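Sorting the Donation Stream: An Interview with Darius Mockus

Darius Mockus has managed household collection programs at Narkgate, a regional reuse service, for most of his working life. He met with us one afternoon in April to discuss what happens to the mixed goods that families bring to a drop-off site, and why the service changed its intake rules this year.

Narkgate operates 4 sites. The largest, on the Revano road, receives almost 720 bags of household goods in a typical month. Mr. Mockus explained that a bag is seldom limited to one kind of item. "People clear a room, and a room has everything in it," he said. "Clothing is folded around a toy, and the toy is sitting on top of last week's packaging. We receive it as the household left it."

Under the previous rules, staff opened each bag at the counter while the donor waited. The practice was meant to reduce unsuitable donations. In Mr. Mockus's view it mainly produced long lines and a certain amount of embarrassment. "A person who has been generous should not have to stand there and watch us pull out a torn wrapper," he said. Bags are now accepted closed, and sorting takes place later in the day.

The first sort uses three streams, each marked by a color. Textiles and toys that can be used again are kept apart from materials for recycling, and a third stream takes whatever requires a second look. Labels with long wording were tried and withdrawn. "Color is read faster than words," Mr. Mockus said, "and many of our donors do not read English at home."
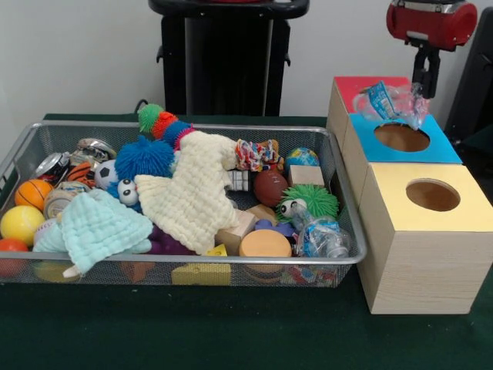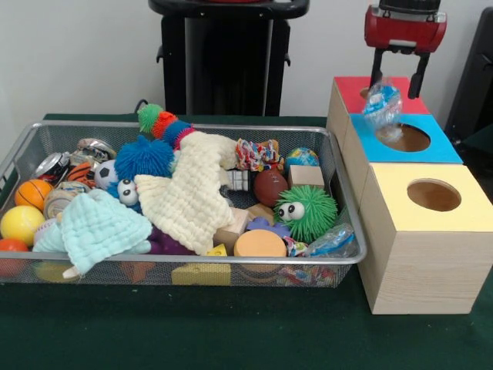
Mixed toys, with the colored boxes beside them.
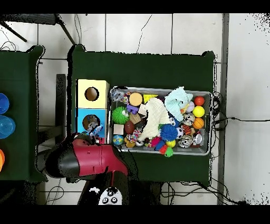
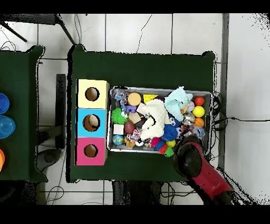
May donors bring soft toys that have not been washed?
Soft toys should be washed and fully dried at home before they are donated. Items that arrive damp are sent to textile recycling.

Mr. Mockus was candid about the limits of the program. Soft toys are the most difficult category, as demand for them is low and the cost of cleaning them is high. Narkgate has an arrangement with Kulon, a textile processor, which takes worn plush and fabric in loads of 500 pounds. Smaller loads are stored until the weight is reached, and storage space is short at every site except Revano road.

Balls and hard plastic toys are simpler to place. Schools request them throughout the year, and the Lefèvre after-school program alone collected 100 last fall. Toys with batteries are handled separately. Staff remove the batteries before anything else is done, and a toy whose battery door is missing is not passed on.

Asked whether donors had objected to the new rules, Mr. Mockus said that the complaints concerned hours of operation more than sorting. The sites close at 4 in the afternoon, which he acknowledged is inconvenient for working parents. A later closing time is under review for the Revano road site — the other locations share their buildings and cannot extend their hours.

He also asked that donors tie their bags loosely. "We open every one by hand," he said. "A double knot costs us a pair of scissors and a good bag."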